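Folding, again

Apr 21, 2025

I have been putting off the linen cupboard since October, and this week I finally ran out of excuses. You know how it goes. You open the door for one pillowcase and half the shelf slides out on to your feet, and you shove it all back in with your knee and pretend it never happened. Well, I did that three times in one morning and then I gave in.

So everything came out! Towels, sheets, the good napkins we use at Christmas, a tablecloth I'd have sworn I gave to my sister, and a great soft heap of white cloths that I use for absolutely everything (drying glasses, wrapping bread, mopping up after the dog). Those are the ones that always defeat me. Sheets I can manage now, after Mostafa Abdelaziz from the Gerow Road launderette showed me his way with the corners, but a small soft cloth just won't hold an edge. You get one side nice and straight, and the other puffs up like a bread roll. 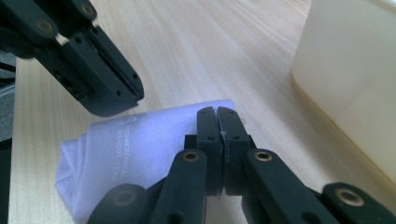

Straight along the top, puffy on the left. Story of my life.

I do think a table helps. I used to fold on the bed, which is hopeless because everything sinks, or standing up with the thing tucked under my chin like my mum did. On plain pale wood you can smooth it flat with the side of your hand and line the edge up with the grain if you're feeling fussy. I was feeling fussy for the first few. After that I was feeling like a cup of tea.

For the shelves themselves I bought a set of dividers from Radwan, the hardware place by the station, and paid 20 pounds for them, which felt steep until I got them in. Towels on the left, sheets in the middle, cloths on the right where I can grab them without looking. The tablecloth has gone on the very top and I'm not telling my sister.

A couple of you asked after my last post whether I iron tea towels. No! Never have. Fold them while they've still got a bit of warmth in them from the airer and they come out perfectly decent.

Still to do: the bottom shelf, where the picnic blankets live, and the odd pillowcases. If anyone has a use for single pillowcases, please leave me a comment, as I've got a whole bag of them sitting in the hall.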